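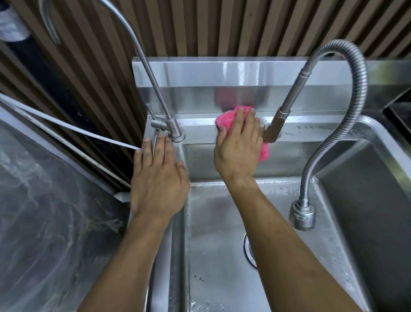
Wiping down the steel panel behind the sink with a pink cloth.

Caring for the Kitchen: Handout 3, The Stainless Steel Sink

Welcome back, everyone. Last time we spent rather longer than I meant to on worktops, so the sink got squeezed into the final few minutes, and several of you asked (quite rightly!) for something written down. These notes cover what we went through on Wednesday, together with a few bits I left out. Please keep them with your other handouts, as we shall need them again when we come to taps and limescale in September.

Why the sink gets a session to itself

Most of us think of the sink as the place where other things get clean, and it is easy to forget that it needs a turn as well. Tea, gravy, starchy pasta water and the rinsings of a muddy bag of potatoes all go down it in the course of a day, and each leaves a little something behind. A steel sink hides this very well when it is wet and very badly when it is dry, so do have a look at yours in the morning before anybody has run the tap.

A word about the metal

Stainless steel resists rust because of the chromium in it, which forms a very thin layer on the surface and repairs itself when scratched, so long as air can get to it. Leave a wet tin or a bit of wire wool sitting in the basin overnight, though, and you may well find a brown mark there in the morning. That is usually rust from the tin or the wool and will come off with a little bicarbonate of soda on a damp cloth.

Brushed steel has a grain, like wood. Find out which way it runs before you start (tilt your head until the light catches the fine lines) and rub along it. Rubbing across it with anything gritty leaves scratches that show up dreadfully, and I speak as someone who did exactly this to a brand new sink in my first flat.

If you do want an abrasive pad, the number matters. The higher it is, the finer the grit: 100 is coarse and should be kept for the shed, 256 is still too rough for a sink you are fond of, and 2,000 is fine enough for polishing. For ordinary weekly cleaning you want no grit at all, only a soft cloth and washing-up liquid.

The order of work

Start high and finish low. I say this about every room in the house and I am afraid I shall go on saying it. If there is a panel behind the sink, do that first, including the stretch next to the tap, where splashes collect and the cloth never quite seems to reach. Bunch the cloth up under your palm and press with the whole hand. Fingertips alone get tired and leave stripes.

Then come the taps. Wipe the neck, then the lever, then the collar at the bottom where it meets the steel. Collars are where the limescale lives. An old soft toothbrush goes round them nicely, and if the crust is thick you can wrap the base in a cloth dampened with white vinegar for a few minutes, then rinse very thoroughly. Don't leave vinegar on steel for hours, and never, ever use it alongside bleach -- the two together give off a gas that will hurt you.

After the taps, go round the rim, and only then start on the basin itself.
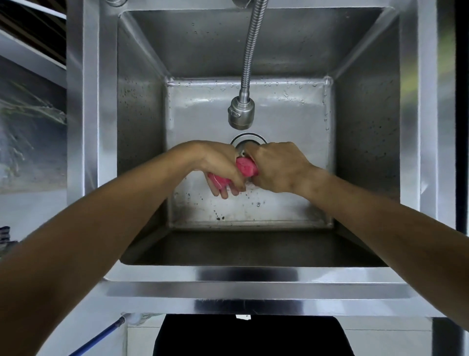

For the basin, work down the walls and then across the floor towards the drain. The seam along the foot of each wall deserves a second pass, as beads of water like to cling there, and when they dry they leave those chalky little dots that people so often mistake for damage. A deep basin with sloping sides is easier on the back if you stand close up to it. The drain comes last of all: go round the collar and under its lip, where there is always more grease than one would hope.

Sprays and ribbed hoses

Quite a few of you have a pull-down tap with a ribbed metal hose, and the ribs do hold on to splashes. Take a damp cloth, close your hand round the hose and draw it gently along from top to bottom, turning the cloth as you go. The nozzle can be rubbed with a thumb under running water. Several people asked whether the spray will rinse the whole basin for you, and it will do most of it, but you still need to dry by hand afterwards.

Drying

I know, I know. But it takes a minute, and it makes more difference to how the sink looks than anything else in these notes. Use a second cloth, a dry one, and go in the same order: panel, taps, rim, walls, floor.

For next week

Please clean your sink in the order given above and leave one half of the basin to dry by itself. Make a note of what you see the following morning, and bring it with you -- along with your softest cloth, as we shall be comparing them.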